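Gollutden is a teaching method for robot arms in which a person operates the arm by remote control and the recorded movements are used to train it. It was developed at a workshop in Sosau by Nermina Hoxha and Stojan Vidmar, and grew out of earlier work on guiding an arm by hand.

The operator holds a pair of handles linked to the arm and follows the view from a small camera at the wrist. Each attempt is saved as one demonstration, with the camera picture, the joint positions and the opening of the gripper. The first published set used artificial flowers and contained 114 demonstrations by two operators.
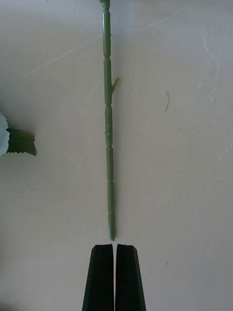
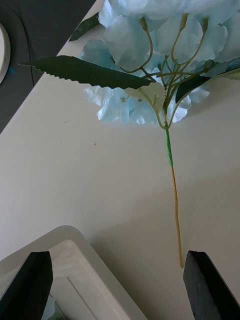 Artificial flower stems and the gripper, from the wrist camera.

Thin stems are regarded as a difficult subject, as a small error in sideways position can cause the fingers to miss. Operators are told to slow down before closing the gripper and to discard any attempt longer than 30 seconds. Kasun Sikder later added 12 demonstrations in which the first grasp fails and is corrected.

Hand guiding, in which the arm itself is pushed through the task, is still used at Sosau for setting start positions. A variant known as Bridard replaces the handles with a glove.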